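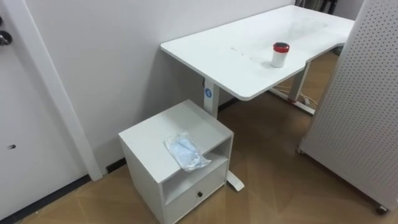
Homcombe put out its full-year results on 14 Feb 2021. I've been through the release and the notes. Thread on backlog, leverage and working capital, in that order. All amounts in € million unless I say otherwise.

Headline numbers first. Revenue 429. Order backlog 1,876. Adjusted EBITDA margin 15 percent. Net debt at 3 times adjusted EBITDA. Dividend unchanged. Guidance is one paragraph and gives a direction for revenue, with no range.

The release leads with the backlog, so start there. 1,876 divided by 429 is 4.4 years of revenue at the current run rate. Yolanda Alcaraz (CEO) calls this "exceptional visibility." It depends on what you count.

Backlog is a non-GAAP measure. The nearest thing in IFRS is the disclosure of remaining performance obligations under IFRS 15, paragraph 120. The two don't have to match, and at Homcombe they don't.

Remaining performance obligations per the notes: 1,264. Backlog per the release: 1,876. The gap is 612.

The 612 is the Ackah framework agreement. Ackah has agreed prices and terms for a rolling maintenance program but hasn't signed the call-offs. Under IFRS 15 an unexercised customer option isn't part of the contract, so it stays out of the note. Management puts it in backlog at full value.

That isn't improper. The glossary says backlog includes "awarded framework volumes." You do have to get to the glossary, and last year's glossary didn't have those words.

Using 1,264, cover is 2.9 years. Still a decent number for this sector.

Next, the roll-forward. The company doesn't publish one, so I built it from the pieces.

Opening backlog 1,540
Plus order intake 573
Plus Floka, acquired 204
Less revenue 429
Less currency 12
Closing backlog 1,876

It ties. Floka was consolidated from November. Its backlog comes in whole, while its revenue only comes in for the tail of the year. That flatters any ratio of closing backlog to annual revenue. Pro forma revenue would fix it, but the pro forma table stops at EBITDA and doesn't give the top line.

Book-to-bill as reported: 573 over 429, or 1.34.

Of that 573, 260 is additional Ackah framework volume. Take it out and firm intake is 313. Firm book-to-bill is 0.73. On signed orders alone, the existing business ran its book down.

I asked about this on the call. Fabrice Bouvier (CFO) said call-off conversion on earlier Ackah lots has been "very high" and that he wouldn't give a percentage. Fair enough, but a percentage is what you'd need to weight the 612.

Someone will ask, so: yes, I checked whether the 260 could overlap with amounts already in last year's closing number. I don't think it does. The roll-forward wouldn't tie if it did, unless there was an offsetting cancellation of the same size.

On to leverage.

Adjusted EBITDA is 15 percent of 429, so 64.4. Three times that gives net debt of 193.1. Both agree with the tables on rounding.

Definition of net debt used: bank debt plus bonds less cash and equivalents. Leases are out. Receivables sold without recourse are out. Deferred consideration for Floka is also out, and the amount isn't given, so I can't add it.

Leases are 22. Sold receivables are 31, in the credit risk note, one sentence near the end.

Adding these back one at a time:

Reported: 3.0x
With leases: 3.3x
With leases and factoring: 3.8x

A strict version of the lease line would check that lease cost is excluded from EBITDA too. It is. Numerator and denominator are on different bases in the reported figure, which is why I prefer the second line as a starting point.

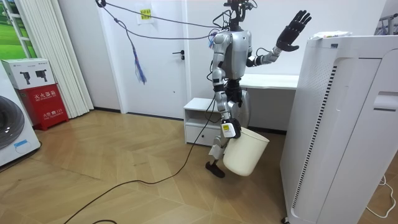

Photo: Ekua Owusu

The covenant. Maximum 3.5x, tested on the company's own net debt definition, twice a year. At 64.4 of EBITDA the ceiling is 225.2. Headroom is therefore 32.2.

Compare that with the 31 of sold receivables. If the factoring line were not renewed and the balance came back, net debt would be 224.1 and the ratio 3.48x. Inside the covenant by 1.2.

I'm not saying the line is going away. It's committed through the next test date according to the liquidity note. The point is that the factoring balance and the covenant headroom are almost the same size, and they're 40 pages apart in the report.

Now the "adjusted" part. Adjustments total 9.0, made up of:

Floka transaction and integration costs 4.1
Site closure at Allura 3.2
Pandemic-related costs 1.7

The transaction costs are fine. I'd take them out as well.

Allura is the third closure charge in as many years at the same subsidiary. Each has been presented as non-recurring. At some point a recurring cost of shrinking a business is an operating cost. Reasonable people put that point in different places.

The pandemic costs are protective equipment, extra cleaning and shift changes. Government support received isn't adjusted the other way. The note says support was "recognized as a reduction of personnel expense" and doesn't quantify it. If you strip out the cost you should strip out the subsidy.

Unadjusted EBITDA: 55.4, a margin of 12.9 percent. Reported net debt on that base is 3.49x. The covenant allows the adjustments, so this has no legal effect. I include it for people comparing across companies that don't adjust.

Last section, working capital.

Operating cash flow was 61, against 38 the year before. The release attributes the gain to "disciplined working capital management." The note gives the split.

Increase in customer advances: 27
Increase in sold receivables: 14
Increase in inventories: minus 8

So 41 of cash came in from advances and factoring. The year-on-year improvement in operating cash flow is 23. I'd describe the underlying movement as negative, though last year had some advances in it as well and I haven't restated for that.

Customer advances are a normal part of long-cycle contracting and I wouldn't treat them as debt. They do unwind. You get the cash at signing and spend it during production. With firm book-to-bill at 0.73, there are fewer new advances to replace the ones being consumed.

Contract assets also went up, by 19, and are shown below the split in a separate line. That's revenue recognized ahead of billing. On percentage-of-completion contracts it's where I'd look first for estimates that have drifted. Bhupendra Ahuja, who signs the audit report, lists contract margin estimates as a key audit matter. So did last year's report. The wording is slightly longer this time — it adds a sentence on supplier delays.

Contract assets as a share of revenue have risen two years running. I don't have a clean figure for the Floka share of the balance, so part of the increase may be consolidation.

Things I couldn't resolve from the documents:

The deferred consideration for Floka, amount and timing.
The margin on framework volumes compared with the rest of the book.
Whether the factoring line has a concentration limit. Ackah is the largest customer and presumably the largest name in the sold pool.

The third one matters more than it looks. If one debtor makes up most of the pool, the line's size depends on one credit limit at one bank.

Amerley Amoah published a note the same afternoon and gets to 3.7x where I get 3.8x. The difference is trapped cash. I net all of it, she excludes some but treats part of the factoring as ordinary trade terms. Her approach to cash is better than mine. I'd keep the factoring in full.

What I'd want in the next report: a backlog roll-forward, backlog split between signed and framework, and one net debt table with every definition in it side by side. None of that needs new systems. It's all in the consolidation pack already.

For the record, I have no position in the shares or the bonds. I looked at the bonds in November and passed on price.

Correction to the post on headroom: I first typed the ceiling as 225.5. It's 225.2 (64.35 times 3.5). Post reissued, ratios unaffected.

Reply to several people asking about the pension deficit: it's 6, it's excluded from every version above, and adding it moves the ratio by a tenth of a turn.

Spreadsheet is linked in my profile. Inputs are on the first tab with page references. The Ackah conversion rate is a free cell, set at 100 percent to match the company. Change it to whatever you believe.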